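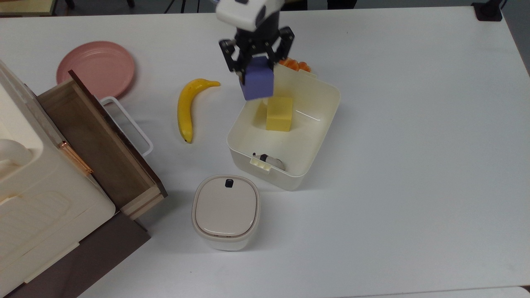

Casting the second lead: notes for the Hendlow talk

February 19, 2021

Slide 1
Say hello, check the sound. Slot is 16 minutes with questions at the end. Ask people to hold them.

Slide 2: What I mean by second lead
The sibling, the business partner, the neighbor who is in every episode. Gets less press than the lead and often more lines. My case today is the half-hour comedy "Ginley," set in a hardware store in a small town.

Slide 3: How the part started
In the first draft the sister had 2 scenes and left for the city. By the time of the table read she owned half the store. Read the short exchange from the pilot here (page 7 of the handout). Don't do the voices.

Slide 4: Casting
The producers saw well-known names first. The part went to a stage actor from the Nulstead company who had never done television. Mention that she read for the mother as well. Pause for the clip, then go straight on.

Slide 5: What changed in season two
More scenes without the lead. 11 episodes instead of 7. The writers gave her a storyline of her own, the feud with the Vlček bakery across the street, and it ran the whole season. Some viewers disliked it. I think episodes four and five are the best of the series, and I'll say why: the jokes come from what she wants, and the lead is only in the way.

Slide 6: Billing and pay
Keep this short. Billing order is settled in the contract and is hard to move later. Agents in the room will know more than I do. If it runs long, skip to slide 7.

Slide 7: Watching list
Pilot, season one finale, the two bakery episodes. Leave the slide up during questions.

If asked about season three: filming is planned for March and I have not seen scripts.

If asked about the movie: it is a separate cast.

Handouts are on the chair by the door. Collect the clicker and give it back to the desk.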